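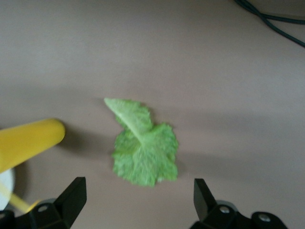
Lower the close current before you touch anything else, came the first reply on the Brollari board, and then post the log, all of it, not the part you think is interesting.

Fair. The part I thought was interesting was the part where the right gripper closes on a lettuce leaf, reports "object held," and goes up without it. The close current was at the default, which Bundell picked for holding blocks. I dropped it by 20 percent. The gripper now reports "object held" more gently and goes up without it.

Search tickets Search Advanced

Status: open
Area: gripper / right arm
Setup: two arms, shared bench, Stollik controller, Siu firmware on both grippers

Full log attached, 1,285 lines. Most of it is the controller saying hello to itself. Line 38 is where the right gripper homes, and the zero it saves is a little open of where the fingers meet. The left one saves a sane number. Same firmware, same cable length, same me doing the calibration.

What I've tried so far:

Swapped the gripper cables left to right. Fault stays with the right arm.

Re-homed with nothing between the fingers. Zero is still off, by a different amount. I had hoped for consistency at least.

Cleaned the fingertips. They needed it. No change.

Ran the bread pick on the left arm as a control. Bread is a very forgiving object. You can be off by half a slice and still look competent.
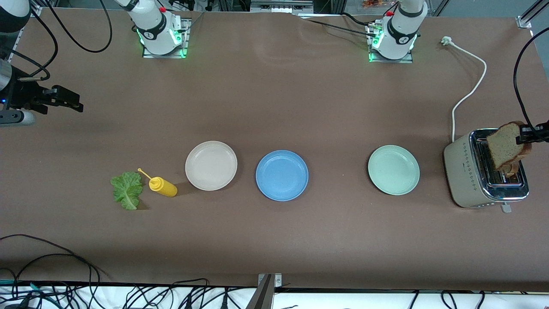

The lettuce pick uses the same close routine with a lower approach, and I suspect the approach is where I've been fooling myself. With the zero off, "closed" leaves a gap. A slice of bread fills the gap and nobody minds. A leaf doesn't, so the fingers stop where they think the end is and the firmware calls the stall a grip. That would explain why I spent most of March believing I had a working gripper.

Update, 11 at night: turned on the verbose homing flag. The right gripper stops homing on a timeout and never sees the hard stop. It gets up to 12 tries and burns through every one, then saves the last position it had as if that were a result. I would like a setting that makes it complain. I found one for the color of the status light.

Next: back the finger screws off, home with the fingers free, see if it's binding. If it still times out I'll reflash Siu on that side — and if that does nothing, I'll start reading the motor datasheet I've been using as a coaster.

Can anyone with the same controller post their homing timeout? Mine is whatever it shipped with.

Boards Tickets Builds Parts swap Log in
Contact | © Brollari Workshop Board | Back to top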